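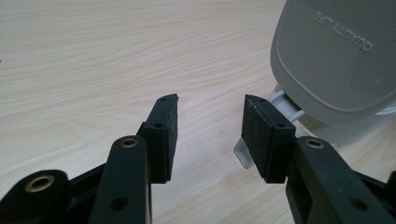

Notes for the September talk, Cumstead branch library, upstairs room
Looking after a pale wood table
Speaker: Imke Hagedorn

Good evening, everybody, and thank you for coming up all those stairs. (Wait for the latecomers. Robel is bringing the extra chairs.) I want to start by asking you to think about the table you eat at. When did you last look at it with nothing on it? No mail, no fruit bowl, no school bag. I clear mine once a week, and I still get a little thrill from the grain every time.

Grain first. On the slide it runs in soft, wavy streaks, cream and beige with a bit of faint gray, and the lines bend gently as they travel across to the right. Let people look for a moment before going on. A pale top is a forgiving thing in some ways, dust hardly shows on it, but it's a terrible gossip about coffee!

Slight gloss. Mention that a smooth top with a little shine to it tells you there may be a finish on there, and that you want to know which one before you go at it with anything stronger than a damp cloth. Tell the story about my aunt's sideboard and the furniture spray, but keep it short this time, Chantelle says it ran to ten minutes at Haltovia.

Everyday wiping. Soft cotton cloth, wrung out until you'd swear it was dry, then go with the grain. Follow with a second cloth that really is dry. I know it sounds fussy to keep two cloths, and my husband has never once managed it, but water left sitting is how you get those cloudy rings. Old T-shirts are perfect. Pass around the basket of cut-up ones and let people take a couple home.

Crumbs and grit go before the wiping, always. Use a soft brush.

Rings and marks. Brijesh asked me to cover this properly, so slow down. For a white ring, give it a day or two on its own first. Then try a warm iron over a folded dish towel, lowest setting, no steam, a few seconds at a time, lifting to check. Dark marks are a different animal and have usually gone down into the wood itself. Say plainly that I send those to Joelle Kanaan, who has the patience and the tools, and that her cards are by the door.

Light. Move your table runner now and then! A pale wood changes color by a sunny window, and if the runner never shifts you'll lift it one spring and find a stripe. (Hold up the Pillay sample board, the one with half of it covered.)

Scratches. Test any wax on the underside first. Rub it in along the lines of the grain, leave it 30 minutes, then buff. Somebody will ask about walnuts. Yes, rubbing with a walnut can darken a scratch, no, I wouldn't do it on a top this light.

Questions, then tea. Robel needs the room back in order by nine, so please carry your own cup down. Use the coasters.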